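Notebook, gripper comparison in sim
Tuesday, started 9:40

Picking up where I left off before the Ridgeway branch got merged. The goal this week is to decide which finger set we run for the utensil tasks, and whether the wrist camera is good enough to do the final alignment by itself. Three finger sets are in the running: the stock parallel fingers, the Kevine pads (soft tip, narrow), and the long Oltix pair that Orla Ó Dubhghaill modeled in February. Controller is the same for all three, joint impedance with the gains from the last drawer runs. I don't want to tune per finger set yet. If one of them needs special gains to work at all, that counts against it.

Rebuilt the scene file first. The old one still had the table friction from the block stacking tests and the utensils slid away at the lightest touch. Put friction back to the Wunetwood table values and reran the settle check. Everything comes to rest inside 48 steps now. Before the fix some objects were still creeping when the episode started, so I'm throwing out last Tuesday's numbers for the stock fingers. They're in the old folder if anyone wants them, but don't compare against them.

Also moved the start pose. The arm used to begin high over the middle of the table, and a good part of each episode was spent just getting down. It's lower now, with the fingertips over the target handle close to the neck. The pose is saved as start_low.
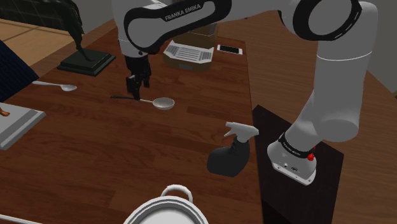
Left the clutter in on purpose. We had a cleaner table for the first round and the results looked better than they should have. The second spoon stays too, because the detector has to pick the right one from the instruction text, and with only one spoon in view we aren't testing that. I did check that no clutter object is inside the sweep volume for the approach. The spray bottle was the one I was worried about and the planner clears it.

10:50. First batch, stock fingers, 1,000 episodes with small random offsets on the spoon pose. Batch finished clean, no solver blowups. 17 episodes hit the joint limit on the last wrist joint, all of them with the handle rotated well past where we'd normally place it. I'll clamp the rotation range for the next batch and note it in the config. Most of the other failures are the same thing over and over: the fingers come down a little off to one side, one finger touches the handle first, and the spoon rolls before the second finger arrives. Once it rolls the bowl swings and the grasp is lost or comes up crooked.

Kevine pads, same seeds. Rolling is less of a problem, I think because the soft tip gives a little before it pushes. The trade is that the handle can pivot in the grasp after lift. Saw it in the replays, bowl end dropping slowly while the arm was still moving up. Could be the torsional friction setting on the pad and not the pad shape. I copied that value from an old file and I don't trust it. Need to ask Orla where it came from.

Oltix pair not run yet. The collision mesh has a bad normal on the inner face and the handle sinks into it. Reexported twice, same result. I'll simplify the mesh by hand and try again after lunch.

1:15. Back. Fixed the mesh by replacing the inner face with a flat box. It's crude but the contact is stable. Short run only, enough to see that they close correctly. The extra length makes the tips come in early on the approach, so the height offset needs changing before a fair comparison. Put that on the list.

Spent the rest of the early afternoon on the wrist camera. The overhead estimate puts us in the right area but the sideways error is what causes the first-contact problem above. The idea is to stop above the handle, take one wrist frame, measure how far the handle sits from the midpoint between the fingers, and shift by that amount before going down. One correction, no servo loop. I want to know how much the simple version buys us before anyone writes the complicated one.

Pulled single wrist frames and went through them by hand to see what the alignment step has to work with. The handle runs through the open space between the fingers, closer to the left one, with a wide gap on the right. That's exactly the kind of offset the correction should take out. Contrast is the other thing. The white part of the shaft stands out well against the dark wood, the black grip much less so, and the fingers are black too. An edge detector down by the grip will have a hard time telling one from the other. So fit the line on the white part and extend it down.
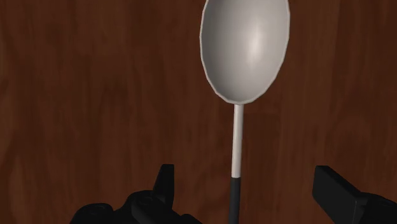

Why not just use the overhead camera with a tighter calibration?
Calibration is already fine for the table as a whole, and the leftover error comes from the arm blocking part of the target late in the approach. A better calibration won't bring back what the arm is covering. The wrist view stays useful right through the descent.

2:40. Wrote the line fit. It takes the pale pixels in a fixed window, fits one line, and extends it to finger height. Works on the frames I tried. Two problems so far. If the window includes any of the bowl, the fit gets pulled toward the wide part, so I cut the window off at the neck using the mask width. And the bright streak inside the bowl saturates when I raise exposure, so leave exposure where it is.

Ran the correction with the stock fingers on the rolled-spoon seeds only. Fewer early contacts in the replays I watched. I haven't scored the set yet and won't put a number down until I do.

Config notes so I don't lose them:
start pose: start_low
gains: same as drawer runs, unchanged
friction: Wunetwood table values
clutter: on
wrist correction: single shot, before descent
last scene seed used: 2,159

To do:
Clamp handle rotation and rerun the stock batch.
Ask Orla about the pad torsional friction.
Height offset for the Oltix pair, then a full batch on the same seeds.
Score the correction run.
Try the all-silver spoon as target. The line fit assumes a pale shaft with a dark grip and I expect the window logic to need changes there.

4:30. Started the stock rerun with the rotation clamp before leaving – it's on the second machine, please don't restart it. Logs are going to the Ridgeway folder.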